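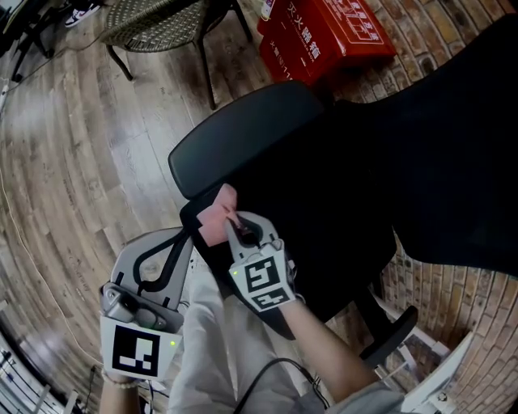 Choir is back, and what a July we had to get there! After all those months of singing into laptops, 22 of us turned up at the Papadakis hall for the summer workshop, and by the second evening the altos had the whole of the Ukthorpe carol by heart. Lambros Fragkou taught it by ear, line by line, no sheet music until the very end. I loved it. My voice was gone for two days. 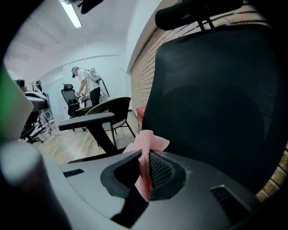 Winter rehearsals start at 7 in the upstairs room at Gidside, and we run straight through to the concert. Leonidas Tsolakis is taking the warm-ups again (bring water, he does not go easy on the low notes). We stand for most of the first half, then sit for the slow pieces. If you like a high back behind you, a black mesh office chair with a headrest is a lovely thing to sink into after all that standing -- just sit up again before the Homiser setting, please, it needs every bit of breath you have!

Ticket money from the summer came to $1425, and it goes toward new folders and the piano tuning. We still need basses. Brothers, neighbors, anyone who hums in the car -- bring them along.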